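Home | Tips | Shed | Kitchen | Archive | Contact

Two arms, one table: tips from the Besville shed

Last updated February 2019

If you're building a pair of small robot arms in a shared workshop, sort out the table first. We did it third, and rebuilt it twice.

Paint the top white and leave it matte. Gloss looks lovely until the wrist camera finds the ceiling light in it. Scuffs are fine. Siv Lunde wiped ours down with something from the Mousavi tin under the sink and took off more paint than grime, so now we use a damp cloth and lower standards.

Bolt aluminium extrusion at the corners before hanging any panels. Snug the fasteners, square it all up, then tighten. Doing it in the other order cost me most of August.

Cover the walls in something loud. Plain panels made our two cameras very sure of themselves and usually wrong. Leftover wallpaper is cheap, and the more your mum would have hated it the better. Paste it right down to the table edge or it curls.

Print the fingers in a dark colour so you can find them against the top. Ours are on their 11th revision - the first ten are in a jar labelled 'learning'.

For practice objects, raid the junk drawer. Skip the neat foam cubes. You want awkward shapes, straps, hinges, things that roll. Take the staples out of anything that had staples.

Start each arm on its own side with its own job, and keep the speed down until they've stopped high-fiving.
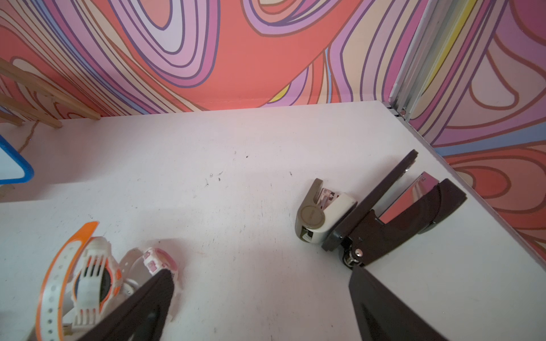

Kid's watch at bottom left, stapler over by the other gripper. Fingers open wide before you go in.

Label both power leads at both ends. Zistton supplies and Brilex supplies look identical in a dark shed, and I've now unplugged the wrong arm often enough to have a technique.

Comments

gumboot_kev: Did the wallpaper really help or do you just like it?

Siv L: He just likes it. It did help though.

Marnie: My eyes. Will try the jar.

We use cookies to remember your preferences. OK | More info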